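How to clean your beer growler and keep it fresh

Many customers bring back a growler with a bad smell and ask if it must be thrown away. In most cases it can be saved. I work behind the taps at Stirunia, and I have washed a great number of these bottles, so I will write how we do it.

You need hot water, a bottle brush with a long handle, and unscented brewery wash powder. We use the one from Birkett, but any similar powder is good. Please do not use normal dish soap. It leaves a thin film on the glass, and the next beer will lose its foam.

Step 1. Rinse the growler as soon as it is empty. Do it three times with warm water. If you wait until the morning, the yeast dries on the bottom and the work becomes much longer.

Step 2. Put one small spoon of powder inside and fill the bottle to the top with water of 65 degrees Celsius. Very hot water in cold glass can crack it - let the bottle stand at room temperature first.

Step 3. Leave it for 20 minutes. Wash the cap separately in a cup, together with its rubber ring.

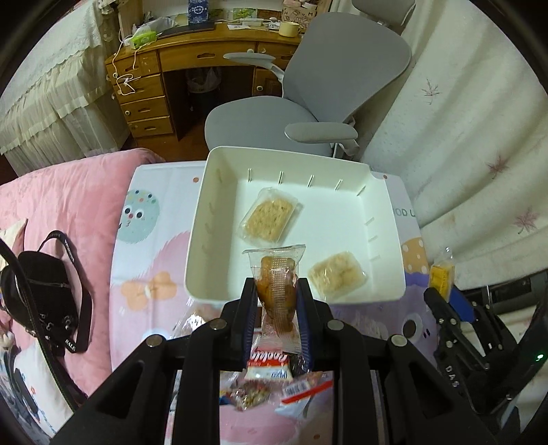 Step 4. Brush the shoulders and the neck, then pour everything out. Rinse until the water does not feel slippery between your fingers.

Step 5. Turn the growler upside down on a rack and let it dry with the cap off. A closed wet bottle will smell again in 2 days.

If the smell stays after all this, repeat steps 2 and 3 and leave the solution overnight. Old caps are often guilty. We sell new ones at the Wullholm taproom, and the Stitano type with the thick ring closes best.

When you come for a refill, ask us to rinse the bottle with cold water before we pour. The beer will foam less, and you get a full growler.

Comments

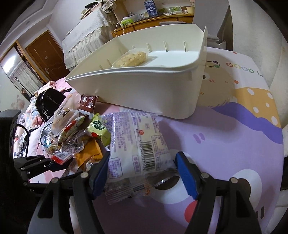
Marked as helpful by one reader, who writes that the overnight soak saved a growler she had forgotten in the garage since March, although she had to change the cap too. She asks if the same powder is safe for steel growlers. Yes, it is, but use a soft brush.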